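Narasora Forum > Simulation > Faults and weird behavior

Grip force runs away when the second hand comes in

tinlid_moth
April 9, 2022

OK so I've been at this since breakfast and I need other eyes on it. I'm running the kitchen countertop tasks in Wutine with the two-handed setup, controller is the stock Bozkurt one, nothing fancy. One hand picks something up, the other comes over to help or take it. Simple stuff, and it worked fine before I updated.

Now I get this: the first hand closes, everything looks good, and then as soon as the second hand starts its approach the grip force on the FIRST hand starts climbing. It should sit at 24 newtons. On the worst run it hit 503 before the physics gave up and the object shot off across the kitchen. I laughed the first time. I was not laughing by lunch.

I ran it 40 times and nearly 24 of those went bad. Same seed, same layout, so I can't even call it random. These are from my setup:

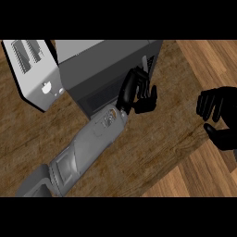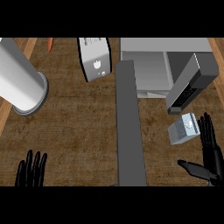
two renders, same kitchen

What I've tried so far – turned the friction down, turned the friction back up, swapped the contact solver, reinstalled the whole mess. I also cut the step size in half, which made it slower and just as broken. The log has nothing in it except a warning about "stale target" right before the climb starts, and I used to get that warning on good runs too so I've been ignoring it.

Anybody seen this? I'm supposed to hand this over to the folks with the real hardware at some point and I'm not doing that while it's like this.

gravelpie

Don't ignore the stale target thing. I had a very similar mess on the Plostine arms (real ones). The controller was holding an old position for one hand while it was busy planning for the other, the hand kept pushing to get to a spot it could never reach, and the integral term just piled up and up. Ours tripped the current limit and shut down, so all we lost was a finger pad and an afternoon.

Do you have a clamp on the integral?

tinlid_moth

Uh. I have whatever came in the default config. Going to look.

hex_and_sons

I'm going to disagree with gravelpie, sorry. 503 is a penetration number. You get those when the collision mesh on the object is bad and a fingertip ends up inside it. The solver freaks out and pushes back with everything it has. Nothing to do with the controller. Post your collision meshes, bet you they're full of holes.

gravelpie

If it was the mesh it would blow up when the first hand closes, wouldn't it? It only goes when the second one starts moving. That's planning, all day long.

hex_and_sons

Not if the arm shifts a little when the other one moves. Shared base, things wiggle. I've seen a tiny wiggle put a finger right through a thin shell.

tinlid_moth

Looked. There's no clamp in the default config. There's a line for it and it's commented out – thanks, update.

Also hex, I did swap in plain boxes for the collision shapes just to be fair to you, and it still climbs. Slower, though, so maybe you're half right? It topped out a lot lower and the object stayed in the hand.

hex_and_sons

I'll take half.

oldsaltbutton

Can I be the boring one for a minute. Whatever the cause is, please don't send this to anyone with a physical arm on the strength of "I turned the clamp back on." A clamp hides the climb. You want a hard force limit that opens or freezes the hand by itself, outside the controller, and you want to test it by making the fault happen on purpose. I was standing next to one that did this with a glass jar in it and I still wear my safety glasses to make coffee.

gravelpie

Freeze, please, never open. Opening drops whatever you've got on somebody's foot.

oldsaltbutton

Depends what's in the hand, and if it's somebody's fingers I want it open. We could argue that one all April.

tinlid_moth

Noted, both of you. Nothing is going anywhere until the limit is in and I've broken it on purpose a bunch.

Update: clamp on, original meshes back in, 40 more runs. 2 bad ones, and both have the stale target warning right before. So the clamp helps a lot but the old target is still getting through somehow. I'm going to dump the targets for both hands every step and see who's holding on to what. Will post the log when it's done – my laptop is not enjoying this.

hex_and_sons

Post the meshes too.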